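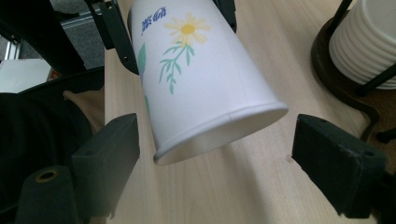

A paper cup, flower side out, with one gripper holding it from above and a second in the foreground, a finger on either side.

Home | What we do | About us | Downloads | Work with us | Contact

About Prosbridge

Hello, and thanks for clicking on the page that hardly gets clicked on. We're Prosbridge, a small software company in Hinby, and we write the code that sits between a robot's camera and a robot's fingers. We don't build arms or sell grippers. If you turn up with hardware of your own and it can't pick up a cup without squashing it or dropping it, you're the sort of person we like talking to!

I started the company at my kitchen table (a rather wobbly one, which taught me more about calibration than I wanted to know) after years of writing control code for packing machines. Packing machines are lovely in their way. Everything arrives in the same place, the same way up, at the same moment, and your software can be as blind as it likes. Then a customer asked me whether the machine could cope with things arriving any old how, and I said "probably, give me a fortnight", and that was the end of my quiet life.

What we spend our days on

Handovers, mostly. By that I mean getting an object out of one gripper and into another, in mid-air or just over a table, without anyone putting it down first. People do it all day long without a thought. For software it's a proper headache, because for a short while two sets of fingers have opinions about the same object, and if they disagree the object loses.

Paper cups are our favourite test. They're cheap, they're light, they go oval if you look at them sternly, and they're wider at one end, so the fingers want to slide as they squeeze. A cup held upside down and at a tilt is harder again. The rim is the stiffest bit and the wall above it is soft, so where you choose to take hold makes all the difference. Printed cups are better for us than plain white ones too. A plain white cup on a pale table is a miserable thing to find the edges of, and a plain one looks much the same whichever way round you spin it. Put a flower and a bit of writing on the side and suddenly the software can tell whether the thing has turned in the fingers. I get sent out to buy cups and I now choose them purely on the artwork.

The planner

Our main product is called Kashindye. It's the planner, so it's the part that decides where the fingers should go, how they get there and when to let go. You give it what the cameras can see, plus a description of your gripper, and it gives you back a motion and a squeeze.

The "when to let go" part has eaten more of our time than everything else put together. Our first version was terribly polite. It waited for the second gripper to report that it was closed, then opened the first one. All very sensible, except that "closed" and "holding something" are quite different claims, and we swept up a lot of cups that month. The version we ship now watches how the object moves when the second gripper takes up the load. If the cup shifts the way a held cup should shift, the first gripper eases off gradually. If it doesn't, everything stops and backs up to the last place we were happy with. It's slower. Customers grumbled for a bit and then stopped grumbling, which I've taken as approval.

Kashindye runs its inner loop at 144 updates a second. I'm asked about that number a lot at shows and I wish there was a grander story. We tried going faster and it made no odds to the cups, and we tried going slower and it did.

The viewer

Ganholm is the other thing we make, and I'll admit it's the one I'm fondest of. It's a playback tool. You load a recording from the gripper camera, and alongside it you get the finger positions, the planned path, the guessed outline of the object and whatever the planner was thinking at the time, all scrolling along together. You can stop on any frame and ask why it did that.

It began as a nasty little script for our own use. Every time we visited a customer somebody would look over our shoulder and ask if they could have it, so we tidied it up, gave it buttons and put it on the downloads page. It's free for anything under 400 recordings, and if you've got more than that you can probably afford us.

A few things it does that took ages and look like nothing:

It copes with the fingers being in the way. On a camera mounted near the gripper, the fingers are always in view, one on either side, and a simple outline finder will happily decide they're part of the cup. We mask them out using the gripper's own position readings, and we let you nudge the mask by hand when your fingers are worn or you've swapped the pads.

It can follow two grippers at once. This sounds easy until the second one is dark, angular, half out of view and pressed right up against the thing you're trying to track.

It ignores clutter you've told it to ignore. Real tables have mats on them, and stacks of spare cups, and chairs pushed up against the side. A stack of cups is especially cruel, as every one of them is a decent match for "cup". You can draw round a patch of the table and tell Ganholm that nothing in there counts.

It remembers your notes. Type "slipped at the rim" against a frame and you can search for it next year. (We've got one that just says "why". I wrote it, and I still don't know.)

How we test

We keep a library of 3904 recorded handovers, and every change to the planner gets replayed against the lot before it goes anywhere near a real gripper. It runs overnight. The results are there by the time the kettle's on, and whoever broke it makes the tea.

On top of that there's what we call the short list, which is 399 handovers that went wrong at some point in a way we found interesting. Those have to pass before lunch on release day. When a customer sends us a new and interesting failure we add it, so if your cup ever did something really daft, do please send it over! You'll get a fix if we can manage one, and your failure will be tormenting our planner for years to come.

Replay only gets you so far, mind. A recording can tell you the planner would have chosen something different, and it can't tell you what the cup would have done about it. So we do plenty of it by hand as well, with real cups over a real wooden tabletop, at all sorts of silly angles. Upside down, on the slant, mouth towards you, mouth away. It's fiddly work and you do get through a lot of cups.

What we're like to work with

We're small, and we'd like to stay that way. If you ring up, the person who answers will be somebody who writes the code. That's good news if you've got a strange timing bug and less good news if you wanted a brochure. We haven't got a brochure.

We'll ask to see your recordings before we quote for anything. Please don't tidy them up first. The wonky ones with bad light and somebody's chair in the corner are far more use to us than your best run, and we won't think less of you, our own are every bit as bad.

We don't do custom hardware, and we don't do anything with blades. We will do grippers we've never met before, and we rather enjoy it. Usually it takes a day to get Kashindye talking to a new one and then a good while longer to find out what it's lying about.

If you're passing through Hinby, come and say hello. Mornings are best, after ten, when the overnight results have been argued over. Bring a printed cup if you've got a nice one.

Shared 12 times | 4 comments

Comments

Used Ganholm on a two-finger gripper with rubber pads and the mask was a bit off along one side until I found the nudge setting. It's under View, for anyone else hunting. Could it go under Masks please?

Does the free version of the viewer do two grippers or is that only in the paid one? The downloads page doesn't say.

Reply from Prosbridge: Both versions do two! I'll get that added to the downloads page. And yes to moving the nudge setting, it's been under View since the script days and I'd stopped noticing.

Visited in November and brought a cup with a lighthouse on it. Was told it was "too symmetrical". Still a bit hurt.

Back to top | Privacy | Contact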